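How to Break In a New Leather Belt Holster

A new leather holster is often too tight. Many people think they received the wrong size, and they send it back. Please wait before you do this. Molded leather is made close to the shape of the gun, and in most cases it only needs to be stretched a little. I will explain the method I use, and it takes one night.

What you need

Your holster
Your unloaded handgun, or better, a solid plastic dummy of the same model
A plastic food bag, thick if possible
A dry cotton cloth
A belt of the correct width

Before you start

Unload the gun. Take out the magazine, open the action, look into the chamber and feel it with your finger. Put all ammunition in another room. Do this again each time you come back to the work, also if you left it only for three minutes. If you have a dummy gun, use it for all the steps and keep the real one locked until the last test.

Check also that the holster is really for your model. The label or the stamp on the back should tell you. A holster for a 1911 with a five inch barrel will take a shorter one, but the shorter one does not fit in the longer mold in the same way, and stretching will not correct this.

Step 1. Look at the inside

Put your finger in the holster and feel for small pieces of leather, dried glue or a hard edge near the trigger guard. Loose fibers can be wiped out with the cloth. Do not use sandpaper on the inside. I did this with my first holster, a brown one from Kirkley, and the inside became rough and collected dust for years.

Step 2. Bag the gun

Put the gun in the plastic bag and fold the extra plastic flat along the grip. One layer is enough for most holsters. If the gun still goes in easily with one layer, use two. The plastic adds a very small thickness and it also lets the gun slide. 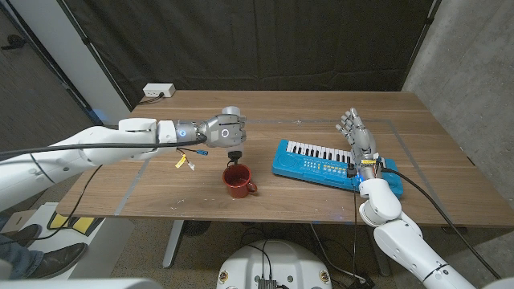
Step 3. Push it in slowly

Hold the holster by the body, never by the belt loops, because the stitching there is not made for this. Push the gun straight down until it stops. Then turn it a few degrees to the left and to the right, very gently, and push again. You should feel it go to the bottom. If there is a thumb break, leave it open for now.

Step 4. Leave it overnight

Let the holster rest with the gun inside, on a flat place, away from the heater and away from the sun. In August I keep mine in a closet, as the rest of my apartment is too warm. Take the gun out in the morning and remove the bag. Then put the gun in again without the bag and draw it slowly 20 times. It should be firm but you should not need to fight with it.

Step 5. The strap

The strap is usually the last part to become comfortable. Close it over the gun and leave it closed for one more night. If the snap does not reach, pull the strap by hand -- along its length only -- and try again. Do not pull on the snap itself.

What not to do

Do not put the holster in water. Do not use oil, and especially not neatsfoot oil, as it makes the leather soft and then the holster will not hold the gun. Do not heat it with a hair dryer. Cameron Rutherford, who taught me to stitch leather, once showed me a holster that was left on a car dashboard for one summer. It was hard like wood and smaller than before.

If it is still too tight

Repeat steps 2 to 4 one more time. After the second night, if you still cannot draw with one hand, write to the maker and ask. Some makers will open the mold a little for you without payment. Test the final fit with the holster on your belt, because a belt pulls the leather against the body and the holster becomes tighter than it was on the table.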